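**Zikura moves pushbutton stock to foam-lined bins**
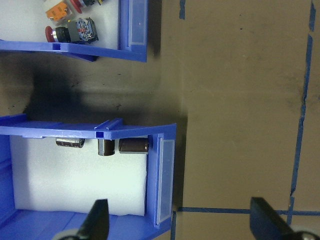
Zikura will supply its Conceição assembly shop with pushbuttons and emergency stop assemblies in foam-lined plastic bins from June. The change covers 124 part numbers at 8 benches. Contact blocks ship fitted to the emergency stops; loose terminals remain in bags.

"Pickers get one bin per order line," said Neusa Arruda, stores manager. Refill requests close at 3 p.m.

Contact: Anselmo Falcão, Zikura parts desk, extension 172.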